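3.2 Storage and crease recovery

Households in the Zamani survey kept everyday cotton knits in one of two ways, stacked in a drawer or hung on a rail. We asked 51 respondents how long a garment usually stayed put between wearings. The median was 16 days for drawers and 20 for rails.
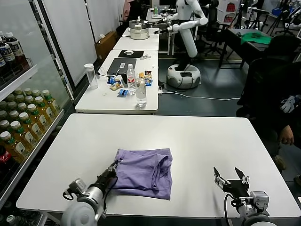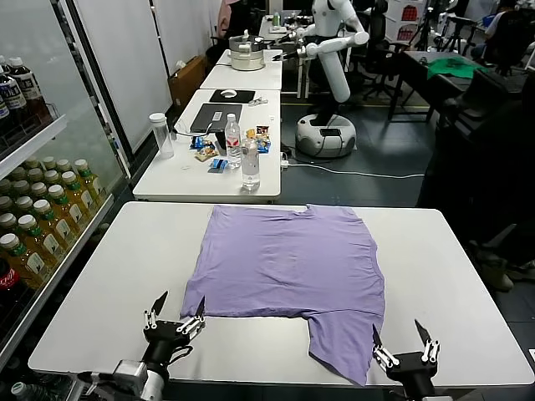

Figure 4. Lavender garment, folded (first panel) and spread out (second panel).

Crease recovery was scored by two raters, Khang Đàm and Lợi Đào, using the five-step scale from Section 2. Scoring was done on the whole garment - hems and sleeves included - with no steaming beforehand. A faint crease across the middle, as on the spread T-shirt in Figure 4, was scored 4. Rumpled outer edges on a folded piece were not scored at all. The raters gave the same score for 44 of the garments, and the rest were settled by discussion in January.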